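September, field term notebook, Odport -- evening, written at the kitchen table

Finally a dry one. We had the whole group out on the Tanness marsh by eight and I've got mud in places I didn't know my boots had. Sixteen students this year, split into pairs, one quadrat per pair, and for the first hour it was mostly people arguing about whether sea plantain counts if only the leaf hangs over the edge. (It does. I have said it does. It's on the sheet!)

Ngan-ling Tseng took the upper transect and I took the creek end. Hers went quicker, mine had the creek in it. Pair 2 lost a peg and had to start their line again from the gate post, so their distances are measured from the post and not from the peg -- must remember that when I type them up or the whole thing will be shifted along. Cord grass further up than last time, I think, but I want to see the old map before I say that to anybody.

After lunch we walked over to Barros for the talk about the sea wall. The plan was half an hour and it ran to nearly two, partly my fault for asking about grazing rights, which is a subject people out there have opinions on. The students were good, asked proper questions, and a couple of them stayed behind to argue about who pays when a field gets given back to the tide. That's the essay, right there, if they write it down before they forget.

Total plant records in the sheet as of tonight: 3376, all three sites together. Lanby is still the thin one. I'd like another go at the low ground there if the tide table lets us, maybe an early start, and Ngan-ling says she'll drive.

To do: copy out pair 2 with the right start point. Ask for the old Barros map. New pencils, the soft ones, the hard ones are useless on damp paper. Reply to the farmer about the gate. Reading for the next seminar needs cutting down, it's far too long and they won't do it after a day outside (I wouldn't either).
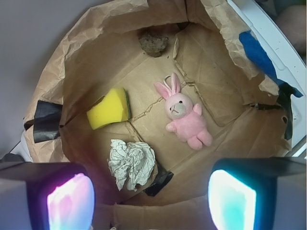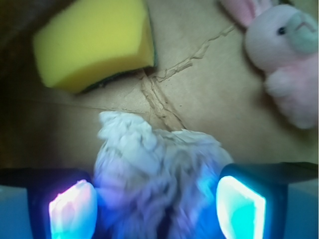 Top: pink bunny on its back. Second: yellow sponge, thin green scouring strip along its lower edge.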